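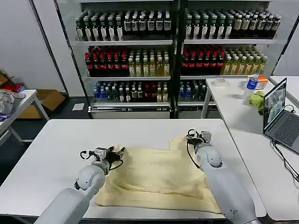

4. Where people look first

Ask someone where the water is in their local shop and they'll usually point at a spot in mid-air and sort of stir it with a finger. I love this gesture, and it's the reason I wanted to do the study at all. People know the place with their hands and feet long before they can put it into words. Drinks fridges are a good test of it, as they look so alike from shop to shop. Figure 4 gives the usual layout: two tall glass-fronted fridges side by side, each with three shelves in view and every one of them full of bottles. A shopper facing a pair like that has to pick a fridge, then a shelf, then a bottle, and most of us do it in the time it takes to say hello to the person on the till.

Figure 4. A pair of drinks fridges, stocked.

We spoke to 108 shoppers in Mikotstead and Griltton, all of them on their way out of a small food shop with a drink in hand. Each was given a blank drawing of the fridges they had just used and asked to mark where their drink had come from. Then we asked them to mark where they had looked first. I'd expected the two marks to land more or less on top of each other. For regulars they mostly did, and for people new to the shop they were all over the place (one man drew a line round the whole thing, twice, and handed it back looking quite pleased).

The regulars are the more puzzling lot, if you ask me. Plenty of them put their first look on a shelf where their drink used to be and hadn't been for weeks. The Stolari shop in Griltton had swapped its juices and its fizzy drinks in April, and well into the summer we were still getting first looks at the old juice shelf from people who had bought juice from the new one many times since. They weren't lost, exactly. They checked the old place, moved on, and took the bottle without any fuss.
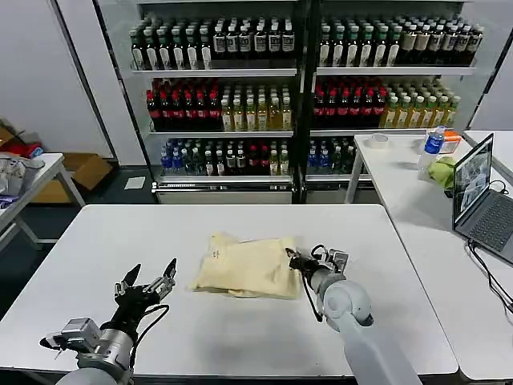 It would be easy to call this habit and leave it there, but I don't think the word does enough work. A habit ought to fade when it stops paying off, and this one hung on for up to 13 weeks after the swap. What it looks like to me is closer to a starting point, a bit like the way you begin a crossword at one across even if the clue is hard. You have to start somewhere, and the old shelf is somewhere. It costs next to nothing to look there, so there's not much to push you into stopping.

There was a difference by shelf as well. First looks bunched at eye level, as anybody would guess, but the bottom shelf did better than I'd thought it would. Shoppers with small children marked it often, and several told us the child does the looking.

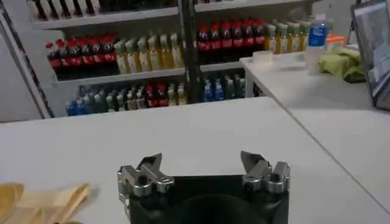 Iulian Mocanu objects, on reading a draft of this section, that a mark on a drawing is a record of what people say they looked at, and that saying and looking are two separate things. He'd like to see the same question asked of people before they go in. "Get them to predict it," he wrote in the margin, "and then see who's right." I think that's fair, and we did try a small version of it on a Monday morning in Mikotstead with 27 shoppers. The marks made beforehand were tidier, with far fewer first looks at an old shelf, which rather suggests that people leave the detour out when they plan the trip and only own up to it afterwards.

I wouldn't lean on that too hard. It was one shop and one morning, and the delivery was late, so the staff were still filling the lower shelves when we began.
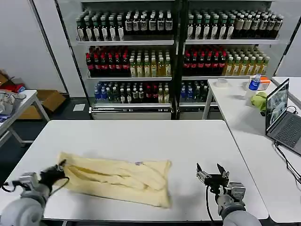
Damian Pfister, Griltton

4.1 A note on the drawings

The blank drawings were done by hand, one for each shop, with the door handles put in and the labels left out. In the first batch I forgot the handles – a silly slip – and a fair few people turned the sheet round before marking it. Those sheets are kept in the totals for the shelf question, where the shelf was clear from what the shopper told us, but they are left out of anything to do with left and right. The later batch gave no trouble apart from the biro running dry.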